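Are two-armed robots any use for tidying up yet?

stastholm_dad
January 17, 2020
Split this off from the Floten thread as it was getting long. My view is that picking up after children is still beyond them. Folding a towel on a clear bench is one thing. A living room with toys on the floor and paper scraps all over the table is another.

Laizer
I'd say they're closer than you think. Two arms, plain grippers, a bucket on a stool between them, and rubbish goes in the bucket. It doesn't need to be quick if you're out at work. 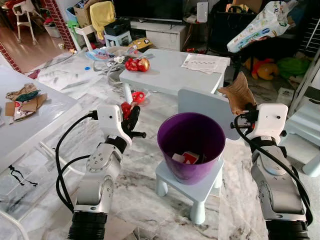

The hard bit is deciding what counts as rubbish. Crumpled brown paper, fine. A printed sheet on the same table, not fine. I wouldn't trust one with that unless I'd sorted the table first, and by then I've done half the job.

deltport900
So you agree with him.

Laizer
Partly. The gripping is good enough. The judgement isn't.

bench_monkey
Disagree on the gripping. We trialled an arm at the shop in Deltport, clearing offcuts into a bin. Card was all right, thin film was hopeless – it stuck to the fingers and came back out again. 675 pieces over 9 shifts and I still swept up every night.

stastholm_dad
What did you do with it in the end?

bench_monkey
Moved it to loading trays. Same part, same place, no bother since.

deltport900
Trays aren't a living room though. Ask me again in 2 years.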